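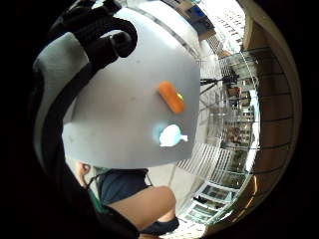

Wrist camera loses the markers when I reach to the side

Oratile Kekana
5/8/26
Hello all. In our shared workshop we build a hand-held gripper with a wide camera. It should pick up soft toys and put them in a bin. We have recorded 207 tries outside the bench room, because I want different light. 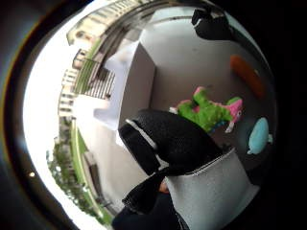
My own glove fills a big part of the view, and with bright sky on one side the picture goes too white. Must I fix the exposure, or move the camera higher? The mount is from Mokik, with 4 screws.

Cormac McGrath
Fix the exposure first – it costs nothing. Then raise the mount by 14 mm and try again. For the marker panels, look from a second camera which does not move.
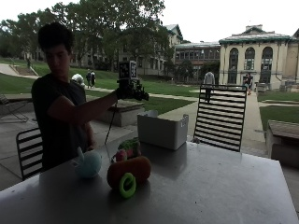
Pretorius
I had the same with a Cleletti mount. Thinner gloves helped a little. Please write which lens you use.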